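Is the Stolloletti simulator add-on worth it for cord pickup?

Posted Sat 2 January in Grippers & Small Arms

Terence Dawber
I bought the Stolloletti two-finger arm in April and have spent the months since then teaching it to pick up rope, with the results you'd expect from a man who also can't fold a fitted sheet. Stolloletti now wants $261 for the simulator add-on, which lets you run pickups on screen before the arm gets a chance to embarrass you in person. The sales page says it handles "soft goods and cords." The sales page also said the arm would take 9 minutes to assemble, so my faith is limited.

Has anyone used it for thin cord on a patterned floor? My workshop rug is busy and my wife is fond of it. I don't need it to tie knots. I need it to find a rope and close its fingers on it.

makley_bench
Get a plain rug.

Bonsu
I've had the add-on for 27 days, so I'm practically a veteran.

The good part is the floors. You get a decent set of them and you can swap one for another without restarting. If your rug is the problem, pick the worst floor they have and practice there. The rope tool is fine too. Set the thickness yourself, because the default is closer to a garden hose.

The less good part is the manual, which was written by someone who already knew how everything worked and resented being asked. The gripper camera is listed under "Accessories." Cord stiffness is under "Weather." I have stopped wondering.

My own test is white cord on the tumbling-blocks floor with the fingers wide open. I leave it there and nudge the start position a little each run. Those cubes look so much like real boxes that I kept wanting to steer around them.
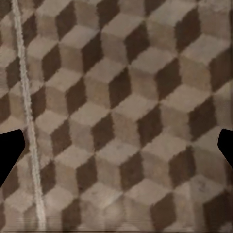 Gripper view, tumbling-blocks floor, fingers open. Cord is over on the left.

Start with the cord off center like that. If you always put it dead in the middle, you'll train yourself a very confident arm that can only find things in the middle.

For $261 I'd say yes if you plan to use it every week, and no if this is mostly about the rug.

Deltholm
Agree with most of Bonsu's post, except I'd wait for a sale. I paid full price and have opened it 3 times. Also check your graphics card before you buy. Mine ran the thing at the speed of a museum exhibit, and support told me to try a smaller floor.

Terence Dawber
Thanks, all. It is mostly about the rug. I'm buying it anyway.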